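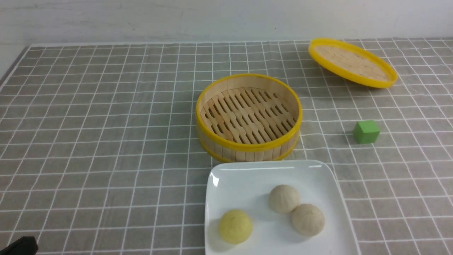 Bamboo steamer, lid off, on the gray check cloth.

About Drollano

Small cooking school, evening classes mostly. Dumplings, buns, noodles, a bit of pickling. Started by Brahim Abdel Hamid after 14 years in hotel kitchens, when he got tired of banquets and wanted to teach people who cook for four, not 600.

First classes were in his sister's kitchen. Six people, one stove, the window open in December. Then a rented room over a bike shop on Skidska Street, then the place we're in now, ground floor, same street, other end. Ring the bell twice, the first ring never seems to reach the back.

What we teach

Beginners' dumplings is the one everybody books. Dough by hand, two fillings, three folds. You eat what you make and take the rest home, so bring a box with a lid. Steamed buns is a longer evening becuase the dough has to rise, and we use the gap to go through sauces. Noodles runs in short courses, four evenings, same group all the way.

Knife class comes back in the fall. Yes, bring your own knife if you like it. No, we can't sharpen it for you on the night.

Prices

Single evening is $46. Noodle course is priced seperately, ask. Students $40 on single evenings, show a card. All ingredients included, aprons too. Flour comes from the Drernine mill, whose all-purpose Brahim has used since the first class and won't hear a word against. Cabbages, scallions, ginger from whoever has good ones that morning.

Allergies

Tell us when you book, please, not at the door. Wheat is in nearly everything. We can do a meat-free filling any evening. Sesame is harder, call first.

Private groups

Birthdays, office teams, one wedding party so far (went fine, very loud). Bélanger next door does the cakes if you want one, order from them direct.

Gift cards good for a full year. Lost the card? Give us the name it was bought under and we'll look it up.

Not hiring right now. Send a note anyway if you can fold fast and don't mind dishes.

Contact | Bookings | Gift cards | © Drollano | Page updated 29 Jul 2020 | Back to top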